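Buscar en este repositorio

# Masilela – resultados y clasificaciones de la liga Brekudon

Masilela reúne los resultados de 526 partidos de la liga regional de rugby Brekudon, con las clasificaciones jornada a jornada y los desempates tal como se aplicaron, que no siempre coincide con tal como estaban escritos.

Última revisión: jueves, 1 de abril de 2021.

## Contenido

- `partidos.csv`: una fila por partido, con local, visitante, tanteo, ensayos y bonus.
- `tablas.csv`: la clasificación después de cada jornada.
- `desempates.csv`: 34 casos en los que dos o más equipos acabaron igualados a puntos y hubo que abrir el reglamento.

El campo `bonus` admite 0, 1 o 2. Si aparece un 3, es el acta del Plilex contra el Promness, y el árbitro la firmó así. Se conserva.
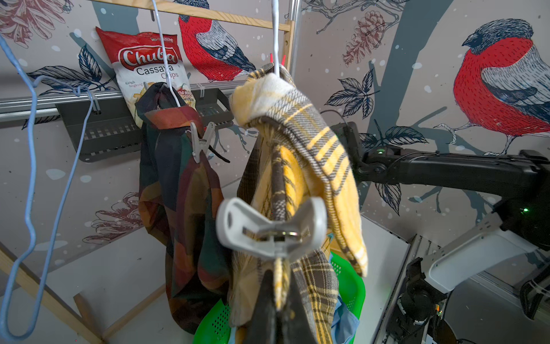
## Sobre los desempates

El reglamento ordena mirar primero el enfrentamiento directo, luego la diferencia de tantos y después los ensayos. Hasta ahí, bien. El cuarto criterio es el «comportamiento deportivo general», que cada temporada significó una cosa distinta: tarjetas amarillas, puntualidad del autobús o, en un año memorable, la opinión del delegado. La columna `criterio` recoge lo que consta en el acta, sin interpretarlo. Quien quiera recalcular con un método único tiene `recalcular.py`, y puede ir preparándose para ver al Promness dos puestos más abajo.

Los partidos suspendidos llevan `estado = S`. Siete se reanudaron otro día con el marcador a cero y conservan las dos fechas – la segunda es la que cuenta para la tabla. 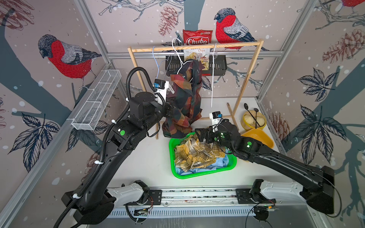 ## Limitaciones

Los nombres de los clubes cambian con el patrocinador. `id_club` es estable; `nombre` no lo es y no merece confianza. La asistencia viene de los propios clubes, así que un aforo de alrededor de 3,000 personas en un campo con una sola grada debe leerse con cariño. Falta casi toda la segunda fase de la temporada inaugural: las actas se guardaron en un vestuario con goteras.

## Uso

 python recalcular.py --temporada 4 --criterio ensayos

Sin `--criterio` se aplica el orden oficial y, al llegar al cuarto punto, el programa se detiene y pregunta. No es un error.

## Correcciones

Mantiene los datos Pieter Venter. Las correcciones se aceptan con copia del acta. «Yo estaba allí» no es un formato admitido, aunque ya se ha recibido varias veces y en mayúsculas.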